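4.3 领骑分工的量化

公路自行车文献对“领骑手”的态度一向暧昧：人人承认他重要，成绩册上却只记冲线的那一位。本节沿用Ngubane提出的交接模型，把终点前最后三公里划为四段，逐段记录谁在前面顶风、谁在后面养精蓄锐。数据取自Wurnton环城赛与Fuvik两日赛，共得有效冲刺记录202条，其中两条因计时芯片掉进排水沟而剔除，余200条进入分析。

结果并不意外，但对某些车队来说略显难堪。Gourlay车队赛前会议开得最长，交接却最早散架，领骑手往往在第三段便已独自远去，回头才发现身后跟着的是别队的冲刺手。Jirnodo车队几乎不开会，位置保持率反而最高。受访领队将此归功于“默契”，该变量目前尚无公认的测量单位，本文只好以相邻两名车手的轮距代之。

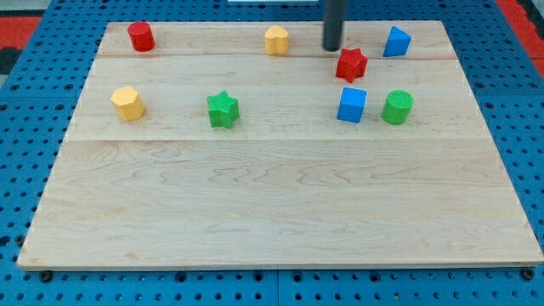 图3 木板与彩色塑料形状块，木板置于蓝色洞洞板台面上。

轮距指标也有它的脾气。弯道中车手被迫拉开，模型便一律判为“失去信任”，哪怕两人赛后还同桌吃面。为此我们对半径较小的弯道另设修正项，修正后Fuvik赛段的误判明显减少，Wurnton赛段则因全程几乎没有直路，修正项比原数据还长，最终单独列入附录。

另需说明，领骑手的自我评价未纳入回归。九月的问卷中，受访者普遍认为自己退出的时机恰到好处，而紧随其后的冲刺手普遍认为早了。两组答案各自内部高度一致，彼此之间则无法调和，我们将其留待4.4节讨论。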